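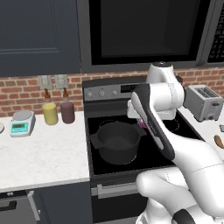 Figure 3. Simulated kitchen with a robot arm over the electric range; black pot on the glass cooktop.

4.2 Heat loss through the hearth opening

The second set of runs dealt with the open masonry hearth in the living room of the Kakholm test house. The flue was fitted with a cast damper at the throat, and the damper was set by hand to one of four positions before each run. Room air temperature was logged at three heights on the wall facing the hearth, and flue draft was read from a pressure tap above the smoke shelf. Outdoor temperature and wind speed were taken from the mast on the north side of the lot.

With no fire and the damper fully open, the room lost heat faster than in any other setting. Closing the damper reduced the loss but did not remove it, as the plate does not seat evenly along its rear edge. A smoke test on the cold flue showed leakage at both rear corners. The Flultosance top-mounted cap, which seals against a gasket at the chimney crown, gave the lowest draft readings of the closed settings. It was left in place for 40 nights in January and was not adjusted during that time.

A total of 1,252 hourly records were kept after screening. Records were dropped when an outside door was open for more than five minutes or when the draft sensor drifted past its zero check. The screening removed 113 records, most of them from the first week, when the tap was partly blocked with soot. The rest were grouped by wind speed, and the loss rate was fitted separately for each group using the Tedasau room model described in Section 3.

The fit is good at low wind and poor at high wind. In gusts, the draft changes faster than the hourly average can show, and the model underpredicts the loss. A shorter averaging period would help, but the logger used here could not store it. We therefore report high-wind results as lower bounds and leave them out of the comparison in Table 4.

Glass doors were tested only with the damper open. They cut the loss at all wind speeds, with less effect in the lowest group. The doors were of the bifold type with a narrow gap at the center, and this gap was not sealed. Results for a tighter door set, measured in the Mahmoud house with a different flue height, are given in Section 4.3 and should not be compared directly with those reported in this section.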